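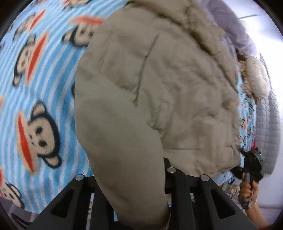

Section 4: Washing, drying and storing padded coats and fleece blankets

This section covers quilted and padded coats, including coats with a fur-trimmed hood, and printed or plain fleece throws. For knitwear, see Section 5. For sleeping bags and comforters, see Section 6, which uses a different drying program.

Read the sewn-in care label before you start. If the label and this guide disagree, follow the label.

4.1 Before you begin

You will need:

The Emell drying rack, assembled as shown in Section 2
One large mesh wash bag
Liquid detergent for delicates (no powder)
A soft brush and a wide-toothed comb
3 clean tennis balls or dryer balls
One Prendomo storage bag, large size

Set aside most of a day. A padded coat washes quickly but dries slowly, and it should not go back in a closet until the filling is dry all the way through. If you start at 9 in the morning you can usually put the coat away that evening. In a humid house, leave it overnight.

4.2 Laying out and checking the coat

1. Spread a fleece blanket or a clean sheet over a bed or a large table. A fleece surface keeps a slippery coat from sliding onto the floor while you work, and it protects a light-colored shell from dust and pen marks.

2. Lay the coat on it face up and pull the sleeves out straight. If the coat has been stored bunched up, shake it by the shoulders first.

3. Empty all the pockets, inside and out. Check the chest pocket twice. Lip balm is the most common cause of grease stains in the wash.

4. Run your fingers along the seams between the padded sections. Look for open stitches, and for small tufts of filling coming through. Mend any open seam before washing. A gap the width of a pencil can empty a whole section in one cycle.

5. Press each padded section lightly. It should feel even. If the filling has gathered at one end, make a note of where. You will come back to it in step 4 of 4.5.

6. Check the cuffs, the collar and the hem for marks. On beige, taupe and other pale shells these are the places that gray first.

Note: Creases and fine wrinkles in the shell are normal after storage and do not need treating. Most drop out as the coat dries. Do not iron a padded coat, even on the lowest setting.

4.3 Fur trim

Trim comes in two kinds, and they are handled differently.

Removable trim is held on by buttons, snaps or a zipper along the edge of the hood. Take it off before washing.

Fixed trim is stitched into the hood seam. Turn the hood inside out so the trim is tucked into it, then tie it loosely with a cotton ribbon or a strip of old sheet.

To clean removable synthetic trim:

1. Shake it outdoors.

2. Fill a basin with cool water and add one teaspoon of detergent.

3. Lower the trim in and press it gently with flat hands. Do not rub or twist.

4. Rinse until the water is clear.

5. Roll it in a towel, press, and hang it from one end, away from radiators.

6. When it is nearly dry, comb it from the tips toward the base, a small area at a time. Shaggy trim that has matted may need combing again once fully dry.

CAUTION: Do not put real fur in water. If you can't tell whether the trim is real or synthetic, treat it as real. Brush it dry and take it to a specialist cleaner. If the trim is real and fixed, do not wash the coat at home.

4.4 Washing the coat

1. Close the main zipper and fasten all snaps. Close the pocket zippers. Loosen any drawcords.

2. Dab marks on the cuffs and collar with a little liquid detergent and a damp cloth. Leave for ten minutes. Don't scrub, as the shell can pill.

3. Turn the coat inside out and place it in the mesh bag. If it won't fit without force, wash it without the bag.

4. Put the coat in the drum by itself. There should be a hand's width of space above it.

5. Choose a delicate program at the temperature on the label. If your machine lets you set the spin, set it to 400 rpm.

6. Run one extra rinse. Detergent left in the filling makes it clump.

Note: Padded coats trap air and may float at the start of the cycle. On a top-loading machine, pause after the first fill and push the coat under the water with both hands. Use a machine without a center post if you have the choice.

CAUTION: A wet padded coat is heavy. Lift it from the drum with both arms under it. Lifting by the hood or one sleeve can tear the seams.

4.5 Drying the coat

If the label allows tumble drying:

1. Put the coat in the dryer with the dryer balls. Set low heat.

2. Stop the dryer every half hour. Take the coat out, shake it, and turn it the other way out each time.

3. Break up any clumps with your fingertips. Work from the seams toward the middle of each section.

4. Go back to the sections you noted in 4.2 and check that the filling has spread.

If the label does not allow tumble drying:

1. Open the Emell rack fully, with both wings locked level.

2. Lay the coat flat across the top rails with the sleeves out to the sides. Do not hang it while it is wet. The filling will sink to the bottom of each section.

3. Turn it over every two hours and pat it from hem to hood.

4. When the shell is dry to the touch, move the coat to a wide-shouldered hanger for the last few hours.

To check that it is dry, pinch the thickest part of the sleeve and the padding at the back of the neck. If either feels cool or dense, keep going. These two places are always last.

4.6 Fleece blankets

Fleece is easy to wash and easy to spoil with heat. Most damage we hear about comes from the dryer.

1. Shake the blanket outdoors and remove hair and lint with the soft brush. Brush in one direction.

2. Wash new printed blankets alone for the first two washes. Strong reds and oranges may release some color, and a pale blue or white background will show it.

3. Wash cold on a gentle program. Do not use fabric softener. It coats the fibers and flattens the nap.

4. Hang over two rails of the rack so that the weight is shared. Fleece dries fast, often in 3 hours indoors.

5. If you use the dryer, choose low heat or air only, and take the blanket out while it is very slightly damp.

Note: Children's blankets with cartoon faces or other large prints keep their color longer if dried out of direct sun. Fold them print side in.

CAUTION: Do not wash fleece with towels. Towel lint works into the nap and is very hard to get out. Keep fleece away from hook-and-loop cuffs too. Close them before laying a coat on a blanket.

4.7 Storing for the season

April is a good time to do this in most places, once you are sure the coat won't be needed again.

1. Make sure everything is fully dry. When in doubt, wait one more day.

2. Close the coat's zipper and lay it face down. Fold the sleeves across the back. Fold the hood down over the sleeves.

3. Fold the coat once at the waist. Do not roll it.

4. Fold the blanket to the same size and place it in the bottom of the Prendomo bag.

5. Place the coat on top. Wrap removable trim in tissue and lay it over the coat, where nothing will press on it.

6. Close the bag without squeezing out the air. The large size holds one adult coat and one throw, or two children's coats.

Write the contents on the card in the front window - you will not remember in October.

CAUTION: Do not use vacuum bags for padded coats. A few weeks flat does little harm, but after 6 months the filling may not recover.

4.8 Common problems

Coat smells musty after drying: The filling is still damp inside. Dry again on low, or on the rack, for at least three hours. If the smell stays, rewash with half the usual detergent.

Padding is flat on one side: Tumble with dryer balls on air only, or lay the coat out and pat it by hand. Repeat the next day.

Pale rings on the shell: Usually detergent. Wipe the whole panel with a damp cloth, not only the ring, and let it dry flat.

Blanket feels stiff or rough: Heat damage. Brushing helps a little but the nap will not come back completely.

Rack wing drops under a wet coat: The lock is not seated. Take the coat off, fold the wing down, and raise it again until it clicks. If it does not click, order part 849 from Holtham.

Section 4 text by Muchen Hou. Rack assembly drawings are in Section 2, and the Usmani wall rail is covered in the separate leaflet.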